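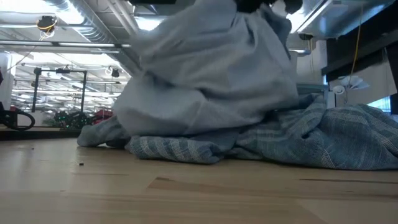 Ohne den Waschkeller wäre sie längst ausgezogen, schrieb eine Mieterin in der vergangenen Woche an das Schwarze Brett im Hausflur, und darunter haben inzwischen mehrere Nachbarn unterschrieben. Gemeint ist der Gemeinschaftsraum der Siedlung Skovley, den die Hausverwaltung Pimentel zum Ende des Monats schließen wollte. Daraus wird vorerst nichts. Wie die Verwaltung am Dienstag mitteilte, bleibt der Raum bis März geöffnet.

Start | Stadtteile | Verkehr | Wohnen | Kultur | Termine

Grund für die geplante Schließung waren die Kosten. Die Maschinen sind alt, zwei davon standen zuletzt wochenlang still, und der Trockenraum hat nach einem Rohrschaden im Herbst einen neuen Boden bekommen. Pimentel wollte die Fläche ursprünglich in Fahrradstellplätze umwandeln. Dagegen gab es Protest aus den Häusern am Hukwood, wo viele Bäder für eine eigene Waschmaschine zu klein sind. In der Siedlung liegen 400 Wohnungen, der nächste Waschsalon ist mit dem Bus zu erreichen – abends fährt dieser nur einmal in der Stunde.

Bis zum Frühjahr gelten neue Regeln. Der Raum ist von 6 bis 22 Uhr zugänglich, am Sonntag bleibt er geschlossen. Wer waschen will, trägt sich wie bisher in die Liste neben der Tür ein, kann aber nur noch 24 Stunden im Voraus buchen. Damit soll verhindert werden, dass einzelne Termine über Wochen blockiert sind. Wäsche, die nach dem Trocknen liegen bleibt, wird in das Regal im Vorraum gelegt. Der Preis pro Waschgang steigt leicht, eine Münzkarte gibt es weiterhin im Büro der Verwaltung.

Offen ist, wer die neuen Geräte bezahlt. Die Firma Morow, die schon die Heizung in der Siedlung wartet, hat ein Angebot für Miete und Reparatur vorgelegt. Die Verwaltung prüft es noch. Ein Teil der Mieter möchte die Maschinen lieber gemeinsam kaufen und hat dafür eine Umfrage gestartet, 100 Haushalte haben bisher geantwortet. Die Fragebögen können noch bis Ende nächster Woche im Büro abgegeben werden.

Rubrik: Wohnen & Nachbarschaft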